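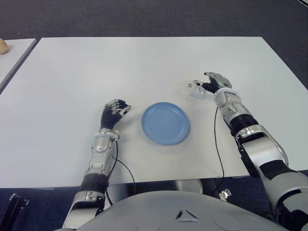 The white table and the blue plate

Plusholm is the ground-floor room we use for small displays and table-setting afternoons. Konrad Witkowska looks after the room and Annatjie Dlamini chose the crockery. Most of the furniture came from the old Verville shop when it closed, and the rest was bought as we needed it.

The plate is light blue and round, with a raised rim and a shallow centre. Annatjie wanted one colour only on the table, and plain plates are easier to replace when one gets chipped. We have 51 of them in the cupboard, 16 on loan from Quiroga.

The table top is a pale grey-white, and the front edge is straight, so places can be lined up along it without measuring. It gets wiped down before each session with a damp cloth and a little washing-up liquid. Please don't use scouring powder on it.

White surfaces
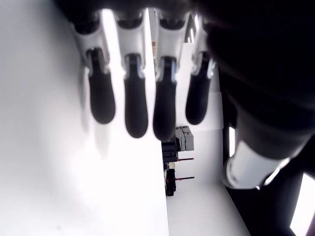 We kept to white for the larger surfaces after trying a dark green cloth last winter, which showed every crumb. White does mark, and Clem McPhee goes over it in the morning before the blinds are opened. The same cloths do for everything in the room and are kept in the drawer by the door.

Anyone who would like to use the room should speak to Konrad first. Plates go back in the cupboard at the end, blue ones on the lower shelf, and the key goes back on its hook.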